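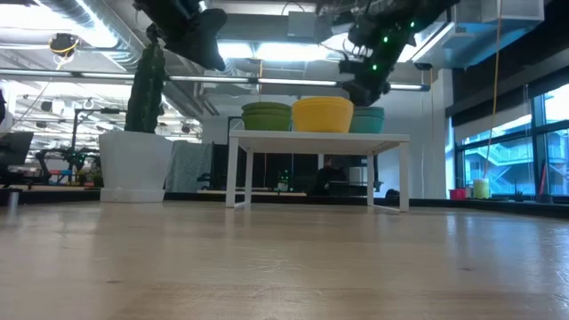

Plan de travail en bois clair, bols bleu-vert empilés.

Soirée film à la maison : conseils pratiques
Par Liette McIntyre, 16/11/2019

Un film de deux heures et demie supporte mal les interruptions. La plupart se règlent avant le générique, dans la cuisine et dans le salon.

Le son
Les dialogues inaudibles viennent souvent du réglage et non du téléviseur. Cherchez dans le menu audio une option appelée « voix claire », « dialogue » ou « mode nuit ». Coupez les effets de salle virtuelle. Si vous avez une barre de son, posez-la au bord du meuble, sans rien devant. Une barre enfoncée dans une niche résonne et étouffe les voix.

L'image
Choisissez le mode « cinéma » ou « cinéaste » et désactivez la compensation de mouvement. Elle donne aux vieux films un aspect de feuilleton tourné en studio. Le nom de la fonction change selon les marques, il faut parfois fouiller dans les réglages avancés. Gardez une petite lampe allumée derrière l'écran, jamais en face.

Le maïs soufflé
Pour une grande casserole : trois cuillères à soupe d'huile neutre et 164 g de grains. Mettez d'abord trois grains dans l'huile, à feu moyen. Quand ils éclatent, versez le reste, retirez du feu trente secondes, puis remettez à chauffer avec le couvercle entrouvert. Secouez de temps en temps. Salez à la sortie, avec du sel fin. Le gros sel tombe au fond.
Le beurre fondu détrempe le maïs s'il est versé d'un coup. Clarifiez-le et ajoutez-le en deux fois en remuant.

Servir sans bruit
Évitez les sachets, on n'entend qu'eux pendant les scènes calmes. Des bols individuels valent mieux qu'un grand saladier qui circule. Une serviette pliée sous chaque verre évite le choc sur la table basse et les ronds.

Les taches
Cola sur un canapé en tissu : tamponnez avec un linge sec, puis avec de l'eau tiède et une goutte de liquide vaisselle. Ne frottez pas. Pour le beurre, saupoudrez de fécule, laissez agir jusqu'au lendemain et aspirez.

Questions de lecteurs
Despina Giannakopoulos demande s'il faut faire une pause. Au-delà de deux heures, oui. Prévoyez neuf minutes et repérez à l'avance un changement de décor, pour ne pas couper une scène.

Dale Boychuk nettoie son écran avec un produit pour vitres. À éviter : l'alcool ou l'ammoniaque peut abîmer le revêtement. Un chiffon microfibre sec suffit, légèrement humide pour les traces de doigts, appareil éteint.

En décembre : ranger ses DVD sans perdre les livrets.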